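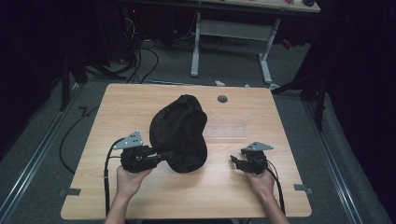
How should a fabric bag be stored so it keeps its shape?

Empty it, brush out the crumbs and grit, and fold it along its own seams. A bag that gets stuffed into a drawer picks up creases that take days to hang out, and the lining wears through first where the creases cross.

Start by turning the bag inside out over a table. Shake the corners, then run a dry brush along the seams. Dark cloth shows lint badly, so go over the outside with a damp sponge and let it dry fully before you put it away.

To fold, lay the bag flat and smooth it from the middle out to the sides. Bring the handles or drawstring down onto the body, fold both sides in, then fold up from the bottom. A thin bag will end up almost the size of a paperback. 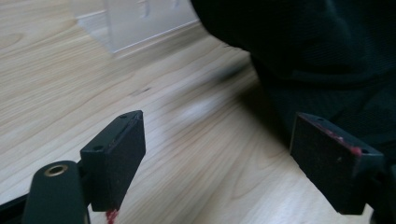 Keep folded bags standing on edge in a shallow box – you can pull one out and leave the rest alone. The small Zovstead bin holds 5 of ours. Heavier bags do better on a hook.

If creases have already set, hang the bag in the bathroom during a shower and pull the cloth straight while it is still warm. Check the care label before using an iron. Nylon and coated fabrics can melt, and the shine left by a hot iron does not wash out.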